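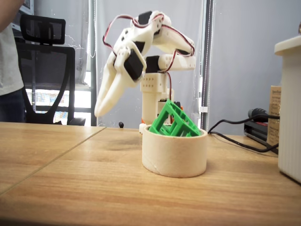
Pusstead Sorting and Packing Room: progress report to the Wasta small works fund
Reporting period: to the end of May

1. Purpose of the grant

The grant pays for the fitting out of a shared workroom at Pusstead, where small printed plastic parts are sorted, checked and put away. The award was 2,000 pounds, released in 3 stages. Spending to date stands at 1,617 pounds. The remainder is held for shelving and for a second set of bins.

2. Work surfaces

The tables are in use. They have a wood-grain finish and are set edge to edge, leaving a straight seam between sections. Coughlan supplied them and adjusted the feet after delivery. One section still sits slightly proud of its neighbour at the wall end. Small parts catch on the step when they are slid across, and a further visit has been requested. The cost of that visit falls under the original order.

3. Containers for small parts

The original plan allowed for lidded tubs at each work position. These were not bought in this period. A wide roll of masking tape, laid flat, has served as a holder for single items during the trial. The opening takes one of the green open-sided pieces and keeps it from sliding, although the piece rests at an angle and the upper part stands above the rim. 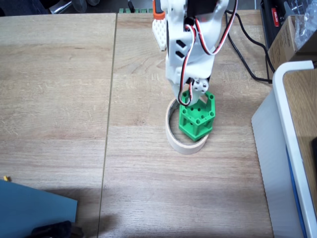 Work table with green printed block and masking tape roll, Pusstead.

The roll is adequate for one piece at a time. It is too shallow for stacking, and it has to be put back in position whenever the table is cleared. A fixed ring of similar width has been priced with Pilteck. No order will be placed until the fund has approved the change from tubs to rings.

4. Parts register

The register lists 51 printed pieces, most of them open cubes. Each entry gives the shape, the colour and the bin number. Entries are made on Monday, before the tables are cleared. Pieces with rough or unfinished faces are entered separately – they do not sit flat and need more space in the bin.

5. Storage and packing materials

White plastic bins are used for general storage. Cardboard boxes and clear bags are kept for outgoing parts. There is no fixed place for either at present, and they take up table space that was meant for sorting. The shelving in stage 3 is intended to deal with this.

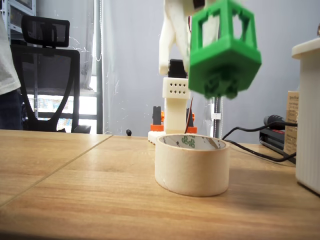 Will the change from tubs to rings increase the total cost?
The Pilteck price is within the sum already set aside for containers, so the total stays at 2,000 pounds.

6. Next period

Fit shelving along the wall. Complete the table adjustment. Confirm the container order, subject to approval. Submit receipts for stage 3 with the closing report.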